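# Visit notes: Culach open house, Stilldale

Jan 29, 2021

I went out to Stilldale to look at the two-arm bench package Culach has been pushing at small shops like ours. We pack and kit lamp parts, stationery sets and the odd run of printed inserts. The sales line is that one bench, two arms and a training service will take over the fiddly jobs that don't suit a proper machine. I've heard that before, and I paid for it once with the Holtholm feeder, so I wasn't in a generous mood.

The unit is past the tile warehouse, with parking for maybe four cars if everyone is polite. Coffee was decent. There was a talk with slides, which I'll skip, except to note that the slides used the word "effortless" and the price list had a line for on-site support.

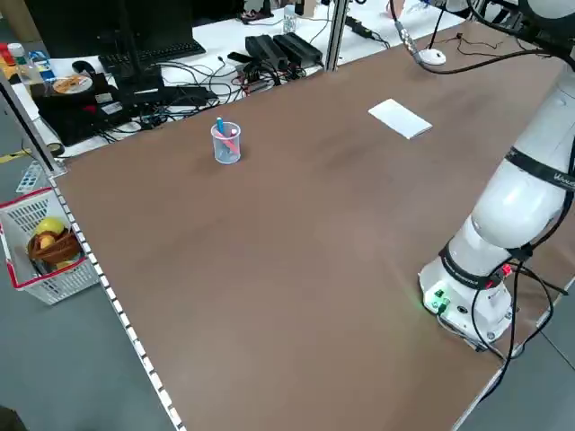 After the talk they split us up. One group went to the software room and mine went to the bench. The package is sold as a kit: arms, grippers, a frame, control gear and what Culach calls a skill plan. You pay for the hardware, then you pay again for each task they train it to do. A skill is something like "pick up the sheet and put it over there". I asked whether a smaller sheet counts as a new skill and got a long answer with no yes or no in it. My guess is that it does.

The plan starts with 10 skills. That sounds like plenty until you write out what one of our packers does before morning tea. Open the carton, square the insert, fold, tuck the cord, turn the lamp, check the switch, and so on. I had used up the lot on the back of the brochure before we got to the bench.

Set-up is quoted at 15 working days. A fellow from a print finisher up the highway told me Michalski quoted him 13 for a similar bench and took until June. I can't vouch for that, but nobody from Culach rushed to say it couldn't happen to them either.

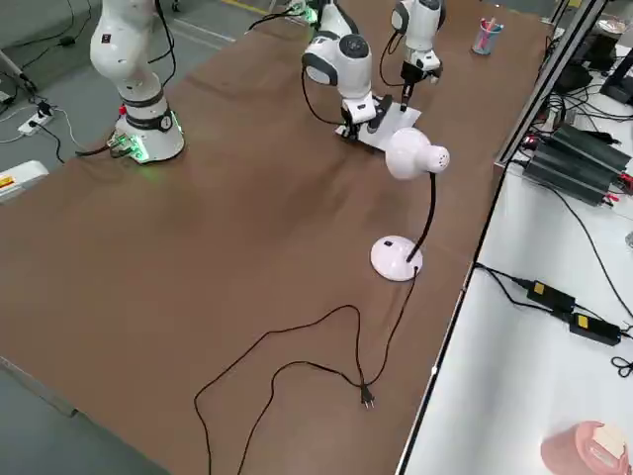

The hardware itself I have less of a quarrel with. The arms are a known type and the grippers are plain two-finger jobs, which suits me because plain things can be fixed. What bothers me is how much of the bill sits outside the hardware. Travel, retraining, a yearly fee for the software, and a "scene refresh" if you move the bench. We move our benches every time a big order lands. I asked what would happen if we shifted one by a hand's width and was told the system was "tolerant". I asked how tolerant, in millimetres, and was promised an email.

They do put real objects in front of the arms, and I'll give them credit for that. The last vendor I visited had foam cubes. Desk lamps with a cord attached are a nuisance even for people, and paper lying flat on a bench is worse. If you want to know whether a gripper is any good, skip the cubes and ask about paper.

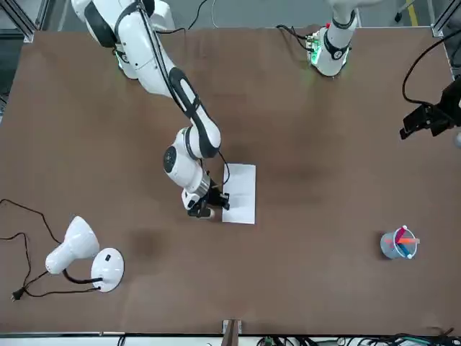
The brochure says 141 sheets an hour. I'd like to know whose sheets. Ours come in curled on a damp day and stuck together on a dry one, and our best packer would be home by lunch if that was all we asked of her in a shift. The footnote says the figure was reached "under representative conditions", with no word on paper weight, size or how many were dropped. I asked to have the footnote explained in writing. That went onto the same email.

There was some talk of a suction tool as an option. It costs extra, naturally, and it needs air at the bench, so add a compressor if you don't already have one. Swapping between tools is by hand for now. An automatic changer is "on the roadmap", a phrase that has cost me money in the past. 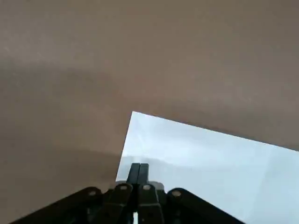 My main worry with this package is still thin, flat stock. Two fingers are fine on a box or a cup, where there's a side to grab. They are a much harder sell on something with hardly any height to it. A blank white sheet flat on a brown bench, with a pair of closed, squared-off black fingertips pointed at it, is pretty much our whole insert job, and it's the one I'd want to see done over and over by the clock before I signed anything. Pinching an edge is one thing. Doing it without a crease, on stock the customer is paying for, is another.

Where I've landed for now:

- No deposit. The early-order discount can lapse.
- Ask for a paid trial on our own inserts and our own lamps, at our shop, on a bench we've moved at least once.
- Get the definition of a "skill" in the contract, with sizes and colours spelled out.
- Get a price for year two. The quote stops at the end of year one.
- Ask Michalski for the same things so we can compare.

The print finisher and I swapped numbers and will share whatever paperwork turns up. If the email with the millimetres arrives I'll add it to the bottom of these notes.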